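What a Missing Accessory Does to the Price of a Small Figure
Project report, Collecting and Material Culture
Jovita Valdovinos and Ziad Saliba
Submitted 07/02/2019

Background

Small plastic figures with removable parts have been sold to adult collectors for a long time, and the second-hand trade in them is steady. Sellers describe their stock in a fairly settled vocabulary. "Carded" means still in the packaging. "Loose complete" means out of the packaging with every accessory. "Loose incomplete" covers everything else, from a figure that has lost one tiny cup to a bare body with no hair piece.

We wanted to know how much of the price sits in the accessories. Both of us had sold figures before and had noticed that buyers would argue over a missing hat for longer than they would argue over paint wear on the face. Our supervisor suggested we keep to one product line so that we were not comparing different sculpts and scales. We chose Warkelar, a range of fantasy townspeople made by Bodnár. Each Warkelar figure comes with at least one hand-held item and usually a removable hat, hood or wig. The range is out of production, so the shop price no longer holds the second-hand price down.
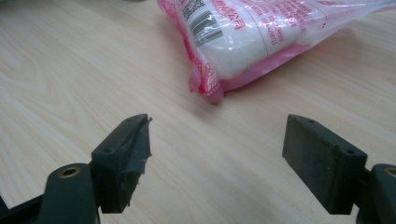
Photo: Ziad Saliba

Sources

Listings came from two places. The first was Cladero, an online marketplace for toys and models, which lets anyone see the closing price of a finished sale. The second was the Prurkgate toy fair, held in December, where we walked the tables and wrote down asking prices. Fair prices are asking prices only. We did not see most of the sales happen, and at a fair the asking price is often where the conversation starts. For that reason we kept the fair data separate and used it mainly to check whether the order of the categories was the same.

From Cladero we recorded 887 finished sales of single Warkelar figures. Mixed lots were left out, as were customs, repaints and anything the seller described as a recast. Postage was left out of the price where it was listed separately. Where a seller offered free postage we kept the full price, and this will have pushed some of our numbers up slightly. We could not think of a fair way to correct it.

Sorting the listings

Each sale was put into one of the three categories above. This took much longer than we had planned. Sellers do not agree on what "complete" means, and some Warkelar figures were issued with different accessories in different shipments. The Baker, for example, came with a tray in the first shipment and a basket later, and a Baker with a basket is complete to one collector and wrong to another. We counted either version as complete if all the parts belonged to the same shipment.

We used the checklist printed on the back of the original card where we could find one. For the figures where no card could be found, we relied on a collectors' guide compiled by members of the Cladero forum. The guide is good but has gaps, particularly for the shop-exclusive colours.

Some listings had to be dropped after sorting had started. About 70 had pictures too dark or too small to tell whether the hand-held item was there, and the description did not say. We considered writing to the sellers, but the sales were finished and the figures were gone.

To check that we were sorting in the same way, each of us went through a shared batch without looking at the other's answers. Most of our disagreements were over hoods. A few of the hoods were glued at the factory and should not have been treated as accessories at all. We went back and fixed these.

Findings

Carded figures sold for the most, as expected. The gap between carded and loose complete was smaller than we had predicted, and for common characters there was hardly any gap. Several Cladero sellers say in their listings that buyers open the packets anyway, and the prices are in line with this.

The larger drop was between loose complete and loose incomplete. It did not depend much on how many parts were missing. A figure without its one hand-held item sold for nearly as little as a figure that had lost everything. Once a figure is incomplete, buyers seem to treat it as a source of parts, or as a body to put a spare part on later.
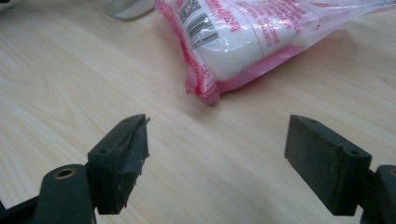

The type of part mattered more than the number. Missing hair or headgear lowered the price more than a missing tool, even where the tool was the rarer piece. We think this is a matter of display. A Warkelar figure without its wig has a bare peg on top of the head, and it looks unfinished on a shelf. A figure without its lantern just looks like a person standing there with a bent arm.

Loose accessories sold on their own are a market of their own. We did not set out to record these, but they turned up in every search. In a few cases the price of a wig and the price of a bare body added up to more than the price of the complete figure, and at least one regular seller appears to take complete figures apart on purpose.

At Prurkgate the order of the three categories was the same. The differences between them were flatter. Incomplete figures were mostly in boxes under the tables at a single price, whoever the character was, and a buyer with patience could do well there. Ziad found a Night Watchman in one of these boxes with his hood still on.

Problems

Character popularity is mixed in with everything. The Apothecary sells well in any state, and she also happens to have the accessory that is lost most often, a stoppered bottle that does not grip properly in the hand. With a larger sample we would have compared complete and incomplete sales character by character. We managed this only for the most common ones.

We also have no information about paint wear or loose joints beyond what sellers chose to write down. Jovita kept notes on the wording used for joints, and these are in the appendix, but the terms vary too much between sellers to be scored.

Reproduction parts are a further difficulty. Copies of the Warkelar lantern have been sold openly on Cladero, and they are hard to tell from the original without handling both. The original is slightly heavier and has a mould line along the base. Some of the figures we sorted as complete will be holding copies.

Further work

The forum members who compiled the guide have offered to share their own sale records, which go back further than ours. The formats are different and the early entries do not separate postage. If another group takes this up, we would suggest starting with the glued hoods and marking those characters before any sorting is done. Our spreadsheet and the corrected checklist have been left in the course folder.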